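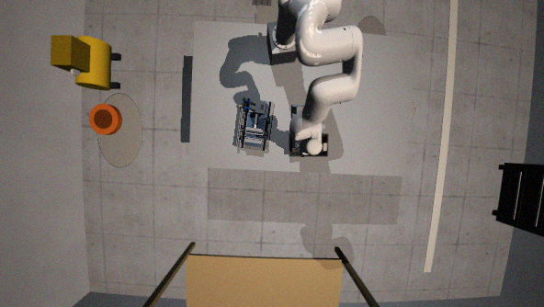 Chapter 6
Light on Surfaces

Chapter 5 dealt with light as it leaves the lamp. This chapter follows it to the floors, walls, ceilings and furniture where it lands, and asks how those surfaces shape what a person in the room is able to see. The material assumes that students can read a simple lamp data sheet and use a hand-held light meter. Those who missed the meter practical should complete it before attempting the exercises at the end of section 6.3.

Key terms: illuminance, luminance, reflectance, matte, gloss, modelling, cut-off angle

6.1 Light arriving and light leaving

Two quantities are often confused in everyday speech. Illuminance is the amount of light arriving at a surface, measured in lux. Luminance is the amount of light leaving a surface in the direction of the viewer. A meter laid flat on a desk gives the first. The eye responds only to the second.

The difference matters in practice. Consider a reading room at the Jirwood Library, where the lighting was planned to deliver 600 lux across the desks. After the room opened, readers complained that it was gloomy, most of all in November, when there was little daylight after four in the afternoon. The meter readings matched the plan. The desks, however, had been finished in a very dark stain, and the walls behind them were lined with dark cloth. Plenty of light was arriving and very little was coming back. When the walls were repainted in a pale colour, the complaints fell away, although no lamp had been changed. 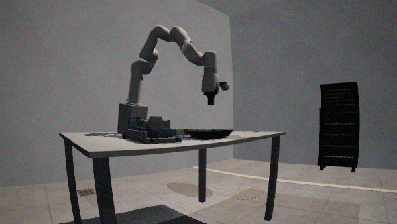 Figure 6.1 Interior with a flat, white-topped table.

Reflectance is the share of arriving light that a surface sends back. It is given as a percentage. Fresh white paint has a high reflectance and dark carpet a low one, with most building materials falling somewhere between. The wall colour finally chosen at Jirwood had a reflectance of 43 per cent, a modest figure, but several times that of the cloth it replaced.

Designers usually assign a reflectance to each large surface at the start of a project and keep the values in a schedule. The schedule should be checked again when furniture is ordered. A large table can cover a good part of the floor, and once it does so it is the tabletop - not the floor beneath it - that should be entered in the calculation.

6.2 Plain rooms

Students sometimes expect a plain grey room to be the easiest kind to light. With few changes of colour, the eye has little to go on apart from differences in brightness, and small errors in the placing of lamps become easy to notice. A patch of uneven light that would be lost on a patterned wall can be quite plain on a grey one.

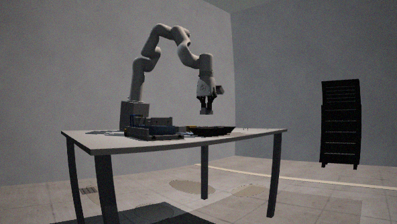 Sunita Park takes a stricter view, and holds that a plain room should never be lit evenly at all. In her opinion, even lighting in such a room leaves people tired and unsure of distances, and the designer should choose one surface to be clearly brighter than the others. Other teachers regard this as too firm a rule for workplaces, where tasks may be carried out anywhere on a bench. Both positions are taken up again in the case study of the Minami building, at the end of the chapter.

6.3 Direction and modelling

The direction of light affects how well we judge the shape of a solid object. This effect is known as modelling. 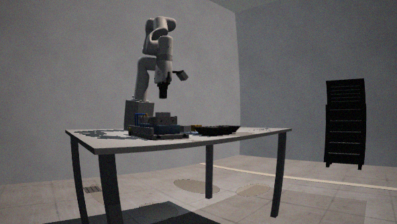

Modelling depends on the balance between light from one main direction and light scattered from all sides. If the main direction is too strong, shadows become harsh and detail is lost inside them. If scattered light is too strong, rounded forms look flat. Curved objects show the balance well. On the folded upper joints of the grey arm, the tops of the housings catch a little light while the undersides remain dark, and the curve can be read from the change between the two. Students should learn to look for this change on any rounded object before reaching for the meter.

Exercise 6.3

Place a white cup on a sheet of dark paper, near a single desk lamp. Sketch the shadow on the cup itself, leaving out the shadow on the paper. Replace the dark paper with white paper and sketch the cup again. Write a short paragraph on what has changed on the side facing away from the lamp, using the term reflectance.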